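Courses > Facilities and Interiors > Handouts > Unit 4: Light at the desk

Unit 4 – Daylight, glare and where to put the desk
Notes by Fitzgerald Fitzsimmons. Read before the workshop, bring a ruler.

Recap from unit 3. Lux = light landing on a surface. Luminance = light coming off it toward your eye. People mix these up every term. The meter on loan reads lux only, so it tells you nothing direct about glare.

Daylight factor. Indoor lux divided by outdoor lux, times 100. Overcast sky only, never direct sun. Worked one: the Cevley reading room, 155 lux at the back desk, outdoors 3635 lux at the same moment. 155 / 3635 = 0.0426, so 4.3 percent. Fine for reading. Write both readings down, not just the percent.

Second reading in the same room was 1000 lux outdoors, late in the day, December. Work out what the back desk should get if the factor holds (answer is 43, show the steps). The factor is a property of the room, more or less. The lux is not.

Window shape. Tall windows push light deeper, wide ones spread it along the wall. Old rule of thumb – useful daylight reaches in two times the height of the window head. Head, not sill! Half of last years sketches had this wrong.

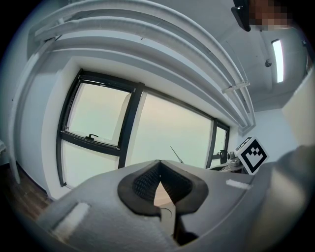

Does a bigger window always make a better desk spot?
Often it makes a worse one. More glass means more sky in view, and if the sky is much brighter than the page your eyes keep adjusting between them. Move the desk or turn it before you touch the glass.

Desk direction. Side-on to the window is the default. Facing it = sky glare. Back to it = your own shadow on the page, plus reflections if there's a screen. Right-handed writers, window on the left. Left-handed, other way round. For drawing or cutting work this matters more than for typing, shadow of the hand falls right on the line you are following.

Surface. Matte beats glossy. Pale but not white – bright white tops bounce too much when the sun is low. Mid-tone wood or light gray both OK. Very dark tops make paper look like a lamp, contrast too high.

Tindum case (pages 3 and 4 of the packet). Open office, 14:15 readings, blinds half down. Look at the plan first and guess the worst desk, then check the table. Most people pick the corner. It's the one in the second row, facing a white wall that catches the sun. Reflected glare counts too. 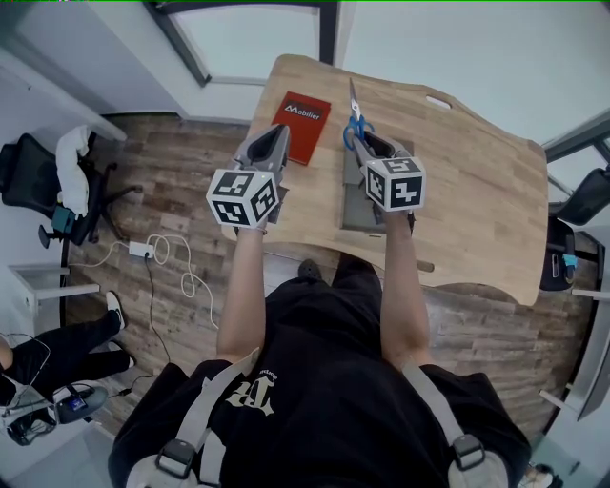 Same goes for walls and ceilings, which act as second light sources. A ceiling painted pale will lift the back of a room more than another lamp will. Postma method for estimating this is in the appendix, only the short version is needed. Skip the Nevus tables, they are for rooflights and we dont get there until unit 6.

Blinds. Slats tilted up send light to the ceiling and still cut the sky. Roller blinds just make everything dimmer. Check the cord is reachable from the desk, otherwise it stays where it is all year.

For the workshop:
– sketch plan of one room you use, desk and windows marked
– three lux readings at desk height, front, middle, back
– one outdoor reading, same time as the indoor ones, overcast
– which way the desk faces, and which hand you write with

Hand in on one sheet. Units on every number.

3 comments | 12 shares

Contact the course office | Back to top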